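In defence of the busy tablecloth

I have lived with plain linen, and I gave it a good 12 years, but my heart belongs to a cloth with fruit printed all over it. Mine came from a market stall in Brestport, and I would happily buy it again.

A patterned table welcomes whatever lands on it, be it a torch or a heap of sweets.
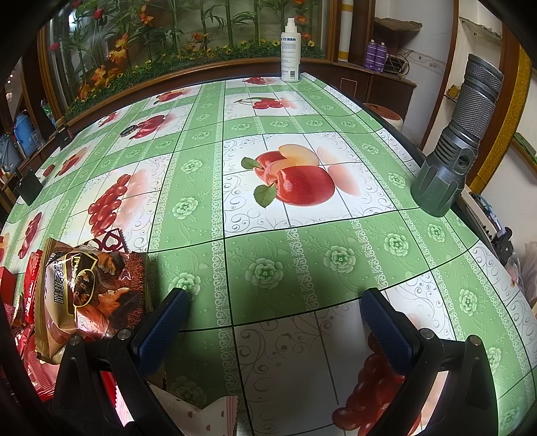
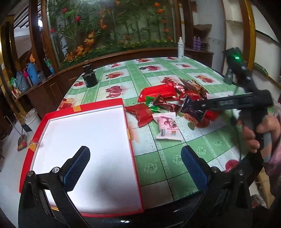 My friends in Tallurmont prefer bare oak, and they do keep it beautifully, but I always sit down there feeling I ought to have polished my elbows first.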